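Vundale Rebounder: six weeks of smacking a ball at a net in my backyard

I coach an under-12 side two evenings a week and I play (badly, at left back) for an over-35s team, so when my knee doctor said fewer matches and more touches I went looking for a rebounder. I'd narrowed it down to the Prarel Pro and the Vundale, and the Vundale won mostly on price. Mine was $272 delivered. The big Prarel was $766, and I couldn't explain that one to my wife with a straight face.

Putting it together is easy enough if you have a second pair of hands. The poles click into each other, the net hooks on all the way around, and the last four hooks are murder on your fingers. Wear gloves! It took me 40 minutes, and then I noticed I'd put the ground bar in backward, so add a bit for that.

Now the good part – the ball comes back properly. Hit it firm along the ground and you get a firm pass at your feet. Chip it into the top half and it loops up nicely for chest control or a volley. You can change the angle to one of 6 positions, and I use two of them. The steepest one is great for keepers, and my under-12 goalie would stay on it all night if I let her.

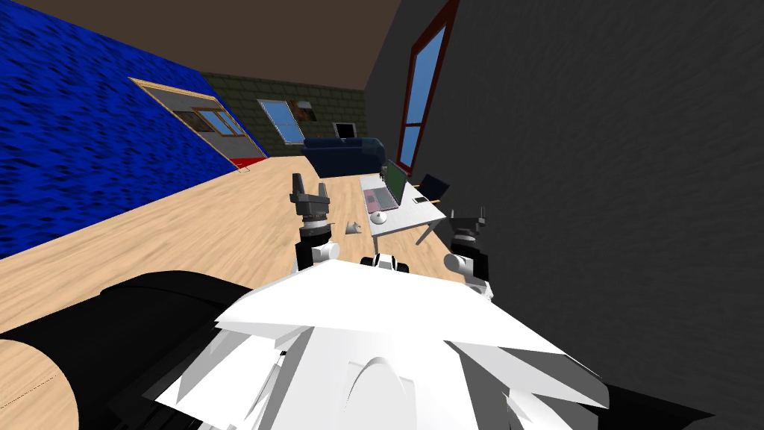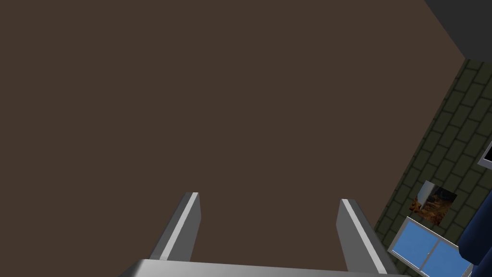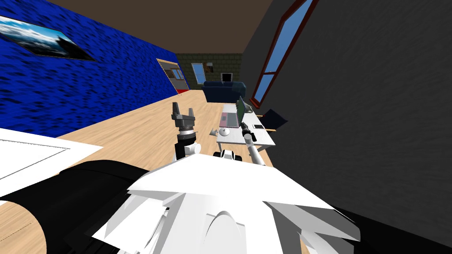 Eckhard Ruppert commented that his Vundale net went slack after one summer left outside, and that he had to buy a replacement set of bungees before it would return a ball above knee height again. I can believe it. Mine has already loosened a little on the left side and I've started bringing it in when it rains. It folds flat but it's an awkward thing to carry through a door.

The ground pegs are the weak spot. They're thin, they bend, and on dry July grass they pulled straight out the first time one of the bigger kids really leaned into a shot. I swapped them for a set of Ortner ones I had left over from our pop-up goals and it hasn't budged. On turf you'll want sandbags, which don't come in the box.

I've also borrowed a friend's Burnora, the small one-sided kind, to compare. It's lighter and you can throw it in the trunk without folding your back seats, but the ball dies on it. Fine for little kids doing short passes, no use at all for shooting.

So would I buy the Vundale again? Yeah, I would, with better pegs. My first touch has improved enough that two teammates have mentioned it, and one of them never says anything nice. Four stars from me, and I'll update this if the net goes.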